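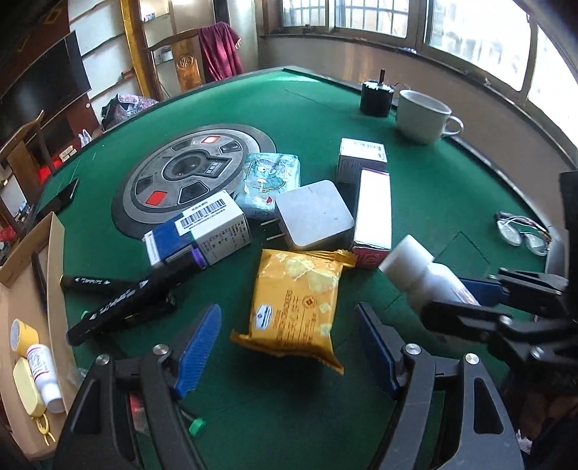

Crackers and a power adapter on the green felt table.

Review: Poseo audio guide, used on the Wainwright sculpture walk

I should say up front that I don't like audio guides. I've rented plenty of them and mostly ended up with a sore ear and a vague memory of somebody's harp music. So when Beverley Catterall told me the Poseo was different, I paid my deposit without much hope.

The pitch is that it knows where you are. Walk up to a sculpture and the right commentary starts by itself, no numbers to punch in. On the Wainwright walk this worked fine out in the open and badly in the courtyard, where two pieces stand close together and the guide kept jumping between them. I heard the first sentence on the bronze heron 3 times before I gave up and used the manual menu. The menu lists all 156 tracks in one long scroll with no search. Why would you do that?

The recordings are uneven. Glenys Lightfoot, who made the slate pieces by the canal, talks about her own work and she's terrific, blunt and a bit grumpy about the drainage. I'd have listened to her for an hour. Most of the rest is read by a narrator who says "invites us to reflect" at nearly every stop.

Sound is clear enough, though traffic drowns it out on the bridge even at full volume. The battery claim is a full day. Mine was blinking red by early afternoon, after two loops of the walk.

I tried the Zastano guide on the same route in April. It's uglier and you have to type in the stop number, but it never once played me the wrong sculpture, and it costs less to rent.

Two stars out of five. If you do get a Poseo, skip straight to the Lightfoot tracks and read the signs for everything else. The printed map is free at the desk.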